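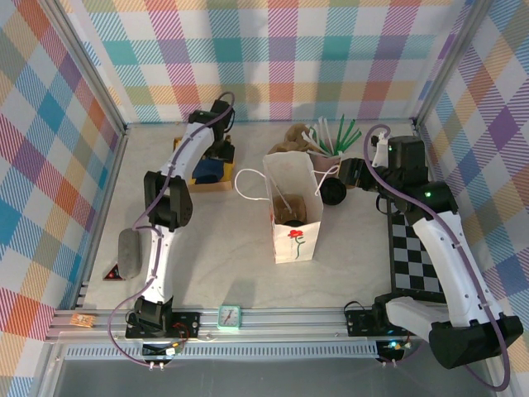
Talks > Akbridge Security Meetup > Speaker notes > Who owns svc_print2?

Notes as used 10/09/2020. Slides are mostly headings, so if you only have the slides you have a list of headings.

Opening

Wait for the latecomers at the back to find chairs. Start with the account name on the screen and nothing else. Let them look at it.

svc_print2. Domain admin. Password set before the current building had a roof. Last logon: this morning. There is no svc_print1, and the print server it was made for went to the recycler years ago.

Ask who has one of these. Hands will go up slowly, then all at once. Say that anybody without a hand up is welcome to come and look at my directory, and I'll come and look at theirs.

Explain what the talk is: how we cleaned up service accounts across the Akbridge, Bainbridge and Stundville offices, what broke, and what I'd do in a different order. Mention there is no product to sell. We did end up writing a small script called Inen, and it's a script, please don't ask about licensing.

The inventory

We had 600 service accounts. I'd told management it would be "a couple of hundred, tops", in writing, in a document that still gets forwarded to me.

Where they came from: three directories glued together over the years, one per office, each with its own naming scheme. Akbridge used svc_. Bainbridge put the vendor's name first. Stundville used people's first names, for reasons lost to history, so a fair number of our service accounts looked like staff who never took annual leave.

How we found them (slow down here, people write this bit down):
- anything with a service principal name
- anything with password-never-expires set
- anything logging on as a service or batch job, from the event logs, not from what the server documentation claimed
- anything in a privileged group with no payroll record behind it

The last one turned up the most and was the least fun to present to HR.

Pause for the question about the logs. Answer: yes, we had to turn on auditing first, and yes, the disk filled up. Move along.

Finding owners

Inen's whole job is to take an account, list the machines it logs on to, look up who patches those machines, and send that person an email saying "we think this is yours". It's unsophisticated and I'm very fond of it.

Reply types, on the slide:
- "Yes, mine." Rare. Print and frame.
- "It belongs to the database team." The database team got the same email and said it belonged to you.
- "Don't touch it." No name, no explanation. Treat as a yes.
- Out of office. Also treat as a yes, but be nice about it.

After two rounds of email we had 58 accounts with no owner. Those became a spreadsheet, and the spreadsheet became my personality for the whole of December.

What I want them to take from this part: an account with no owner needs a name next to it before it needs a new password. If you rotate first, the first you'll hear of the owner is the phone call. That does work as a discovery method. I've used it. I wouldn't put it in a plan.
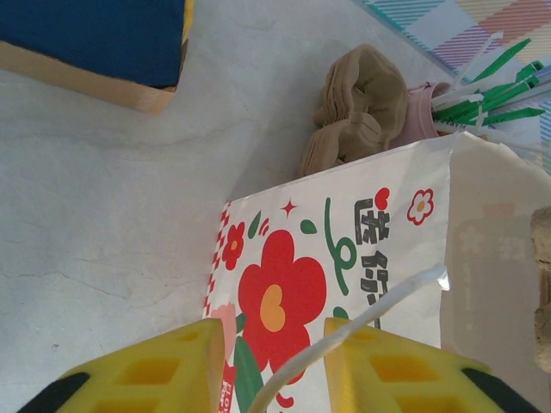

PART TWO: TURNING THINGS OFF

Disable, don't delete. Say it twice. A disabled account comes back with one click, and a deleted one comes back with a restore, a new set of group memberships and a conversation with your manager.

Our rule was to disable and then wait 60 days before deleting. I thought that was generous. It misses anything that runs quarterly, and the finance export at Bainbridge runs quarterly. Ask the room to guess when we learned this. They'll guess correctly.

If I did it again, I'd wait past a full quarter end, and past the end of the financial year for anything near payroll. It's dull, and it means the project stays open on somebody's report looking untidy. Let it look untidy.

Order we did it in:
- accounts with no logons at all (easy, good numbers for the first report, removes almost no risk)
- accounts with logons only from machines that no longer exist (read that one aloud, wait for the laugh, then explain stale DNS)
- interactive logon rights removed from everything else
- domain admin membership removed

Order I'd do it in now: reverse it. We spent the early weeks polishing the harmless end because the graph went down nicely. Meanwhile svc_print2 sat there with the keys to the whole estate.

The thing about domain admin

Every vendor install guide says the account needs it. Very few mean it. What they mean is that the person who wrote the guide tested it that way on a Thursday-ish sort of afternoon and went home.

Our approach was to take the account out of the group in test, watch what failed, grant that one thing, and repeat. Usually it wanted local admin on a single box, or write access to a folder. One backup agent wanted to log on to the domain controllers and had no coherent reason, so it lost the argument.

Where we could, we moved to group managed service accounts, so the password changes by itself and no human knows it. Where we couldn't (old scanners at Stundville, a door system that I've been asked not to discuss), we set a long random password, stored it in the vault, and limited which machines the account could log on from.

Somebody will ask about the password in the scheduled task script on the file share. Yes. We had that too. Search your shares for the word "password" tonight, from an ordinary user account, and make yourself a cup of tea first.

Keeping it clean

Short section, skip if running over.

New service accounts need a named owner, a backup owner and a review date before they get created. Owner has to be a person. We allowed team names for a while and the teams got reorganised, so the accounts ended up owned by something called Digital Enablement, which had a logo and no members.

When somebody leaves, their manager inherits the accounts by default. This has greatly improved the quality of handover notes.

Alert on any service account logging on from a machine it's never used before. It's the best alert we've got. Mostly it catches our own admins borrowing accounts for convenience, and they've mostly stopped.

svc_print2

Go back to the first slide.

It was a person. Well, a person's scheduled task, on a desktop under a desk at Akbridge, copying a phone list from one folder to another every morning. The phone list was for the old building.

We disabled it. The phone list stopped updating and we've had no complaints so far. The quarter isn't over yet.

Questions. If there aren't any, ask the front row how they store their break-glass password and keep looking at them until someone talks.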